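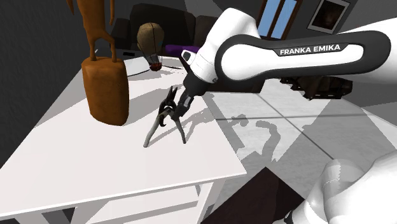 The simulated living room, with the arm over the tool on the white table.

September
By Maite Campos

Call for participants: teaching a robot arm by remote control

Plusine is searching for people who will drive a simulated robot arm from a desk in our office at Flatholm. Each time you complete a task, the movement is saved as one example, and from these examples our learning system Ornura is trained. We have now 3323 good examples and we need many more.

The work is simple to explain but it asks patience. You sit at a screen, you hold a hand controller, and you receive a short instruction, such as "pick up the tool by one handle." Objects and their places on the table change between the tasks. If the grasp fails, you mark it as failed and begin again. Please do not hide the failed ones, we use them also.

We look for 22 participants. You do not need to know programming, and experience with video games is welcome but not necessary. You must be 18 or older, read English well, and be able to use both hands without pain for the length of a session. Glasses are no problem.

A session takes 4 hours, with a pause every 40 minutes. The first session is training with Baltasar Palacios and is paid the same as the others. Sessions start at 9:00 in the morning or at 1:30 in the afternoon, and you can tell us which you prefer.

To apply, write a few lines to Maite Campos at the Plusine front desk, Tosh building, second floor. Say when you are free and if you are left-handed, as we have at present too few left-handed drivers. We answer to every person who writes.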